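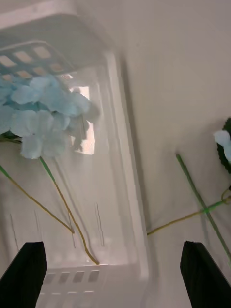

Figure 3. Wrist camera view from the flower task: artificial flowers inside the white plastic basket, with the two gripper fingers at the lower corners.

4. Collecting the Demonstrations

4.1 Why flowers in a basket

We spent a good deal of time, more than we care to admit in print, deciding which household task to build the Fistason collection on. Our earlier collection, Skarach, was made almost entirely with boxes, cups and blocks, and while it served us well for studying grasp timing, the policies trained on it had learned a rather comfortable view of the world in which every object keeps its shape and can be picked up near its middle. We wanted something lighter and more awkward, with parts that stick out, and we wanted it to be cheap enough that any lab wishing to repeat our work could do so without asking anyone for money. Artificial flowers answered very nicely. A fabric bloom gives way when it is touched, a long thin stem swings when it is lifted from one end, and two stems lying across each other make a small puzzle that even a person will usually stop to look at for a moment.

The view in Figure 3 is typical of what the policy has to work from. The blue hydrangea lies against the far wall of the basket, its bloom covering part of the perforated rim, and its stem changes from green near the flower to a yellowish olive farther down. On the right a green stem and a thinner olive one cross each other, and the flower at that side is only partly in view. A system that simply looks for the largest patch of color will head for the petals, and that is the very place we would like it to leave alone, as the bloom is soft and a grasp there tends to pull the fabric out of shape. Our operators were asked to take each flower by its stem whenever a stem could be reached.

4.2 The station and the operators

All demonstrations were recorded at a single station which we call Dendell, after the room it lives in. The arm carries a parallel gripper with flat black fingers and a small camera mounted at the wrist, and a second camera looks down over the table from a fixed post. Operators moved the arm by means of a hand-held leader device, standing to one side of the table where they could see into the basket with their own eyes as well as on the monitor. We went back and forth on whether to allow this. An operator who can see more than the policy will ever see may choose motions that the policy has no way to explain to itself, and there is a fair argument for making everyone work from the camera pictures alone. We tried that for the first week and found the demonstrations slow and full of small nervous corrections, so in the end we let people look, but asked them to bring the wrist camera over the basket and hold it there briefly before starting down. That short pause turned out to be one of the more useful habits in the whole collection, and we come back to it in Section 5.

Every operator had an afternoon of practice before any of their recordings were kept. We did not give them a script for the motion itself. They were told which flower to take, that it should go to the mat beside the basket without being dropped, and that they were free to nudge other stems aside first if they felt it would help. People differ quite a lot in how they go about this. Some will come straight down beside a stem and close, and others like to slide one finger along the wall until the stem rolls into the gap. We were glad to have both, and we made no attempt to bring them into line with one another.

4.3 Resetting the basket

Anyone who has gathered demonstrations will know that the resetting between episodes takes as much patience as the episodes do. With rigid blocks one can lay down a printed sheet and put everything back on its marks, but flowers do not cooperate with marks. We used a simple routine instead. All of the flowers were picked up together, turned loosely in the hands, and let go into the basket from just above the rim. Whoever was doing the reset then looked in once, and if the target flower was completely buried the drop was done again. No other adjustment was allowed, however tempting it was to straighten a stem that had fallen at an unkind angle.

This gave us a pleasing spread of arrangements, including many we would never have thought to set up by hand. Stems leaned in the corner, blooms rested on the rim, and leaves hid the very part of the stem one would most like to hold. The basket itself adds a difficulty of its own. It is a pale plastic one with openings and slots molded through it, and light comes through the larger openings brightly, as can be seen in the bright opening beside the hydrangea in Figure 3, and this can wash out petals that happen to lie next to them. The narrow slots are a different kind of nuisance. In the wrist view they show as short dark strokes against the plastic, and early versions of our stem detector took a great interest in them. We considered lining the basket with cloth and decided against it, on the grounds that people do not line their baskets for the convenience of robots.

4.4 What was recorded and what was kept

We recorded 1000 episodes in all. Each one holds both camera streams, the joint positions of the arm, the commanded and measured opening of the gripper, and a short text instruction naming the flower to be moved. After review, 944 were kept. The ones we set aside were mostly spoiled by ordinary trouble: a camera cable worked loose, a recording began before the operator was ready, or the wrong flower was taken out by mistake and nobody noticed until the instruction was read back. An episode was never removed only for being clumsy. If the operator missed a stem, backed off and tried again, we kept the whole thing, and we marked the time of each new attempt so that the recovery could be studied separately.

Of the episodes kept, 693 contain at least one moment in which the target stem crosses another stem in the wrist view before the grasp. We labeled these crossings by hand, using a labeling tool left over from the Kaczorowski project that was meant for wiring and needed only small changes for this. The labels mark where the stems cross and which one lies on top, when that can be told. Very often it can't, and we would ask readers using the labels to respect the "unclear" value and resist filling it in from the later part of the video. The policy has to choose its grasp from what it can see at the time, and we felt the labels ought to be made under the same conditions.

4.5 Motion blur and other imperfections

Readers who look through the released recordings will find a fair amount of blur in the wrist view, and the hydrangea in Figure 3 shows it mildly. Our first thought was to filter such frames out. We went so far as to train one policy on a cleaned copy of the collection, keeping only the sharpest frames from each approach, and were a little surprised at how poorly it behaved as soon as the arm moved at its normal speed. It had plainly never met a soft edge before. The full collection, blur and all, gave a policy that was steadier on the way down and that closed its fingers with less hesitation. We have therefore left the frames as they came from the camera, with no sharpening and no correction of brightness.

A second imperfection is harder to excuse. For the first part of the collection the exposure of the wrist camera was left on automatic, and it would drift darker or brighter depending on how much of the pale basket was in view. We fixed the exposure in March and noted the change in the metadata, so the two parts can be separated by anyone who wishes to do so. In our own training we mixed them freely.

4.6 Splits

We hold out 8 operator sessions for testing, chosen so that no operator in the test set appears anywhere in training. Splitting by episode would have been easier and would have given us prettier numbers, but two episodes recorded a minute apart by the same pair of hands are close cousins, and we did not think it fair to count success on one as evidence about the other. The same baskets and flowers do appear on both sides of the split. Results on unfamiliar flowers are reported separately in Section 6, along with a comparison against policies trained on Skarach alone.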